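Hand-Held Gripper Sessions: Questions We Get Asked

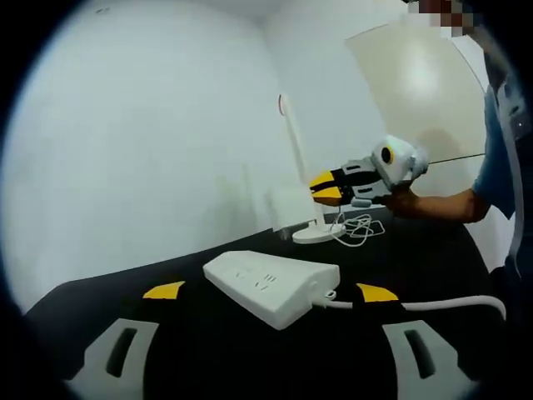

Skirnura Lab – Manipulation Data Team

Last reviewed September 16, 2024. It applies to all recording with the hand-held grippers, at our own tables and at Clekau.

Do I need training before I pick up a gripper?
Yes. You read the session rules, watch one full session and then record 9 practice runs with Wafula Chege or another lead. Practice runs are kept in a separate folder and never go into a release.

Can two people work at the same table?
Yes, with one gripper each. Agree out loud who moves first. If both of you need the same object, the second person keeps their tips clear until the first has let go. Do not pass anything from one gripper to the other unless the task sheet asks for it.

Are mains items allowed as objects?
Power strips, desk lamps and chargers are all on the approved list. They must be unplugged at the wall before they go on the table, and the plug stays where both operators can see it. The grippers are not insulated tools. Treat every cable as live until you have followed it to its end yourself.

What about loose cables?
A cable may lie across the table if it is part of the task. It should not hang over the front edge, where it can catch a sleeve or a strap. Thin cord can stay coiled unless the sheet says to unwind it.

How do I hold the gripper?
By the grip only. Keep your free hand away from the fingers and don't touch the lens. Open the tips fully before you approach an object, then close slowly. If you feel the object bend or creak, let go and mark the run as stopped.

What should I wear?
Short sleeves, or long sleeves pushed above the elbow. Take off bracelets and lanyards. Gripper straps may be left on but must not drag over the table.

Will my face be in the recordings?
It may be, when two people face each other. Faces are pixelated before any recording leaves the team. You sign the consent form once, and you can withdraw by writing to Raymonde Caron. We then remove your sessions from the next release.

How long is a session?
40 minutes at most, followed by a break away from the table. Stop sooner if your wrist aches – no run is worth a strain.

Something fell or broke. What now?
Stop both grippers and put them down. Leave broken parts where they are until the lead has looked. Write the session number and a short note in the fault book, even if the damage is small.

Can I bring my own objects?
Ask first. Anything with a blade, a loose battery or liquid in it will be refused. The approved list has 158 entries and is updated every November.

Does this replace the Herko workshop rules?
No. Both apply, and where they differ you follow the stricter one.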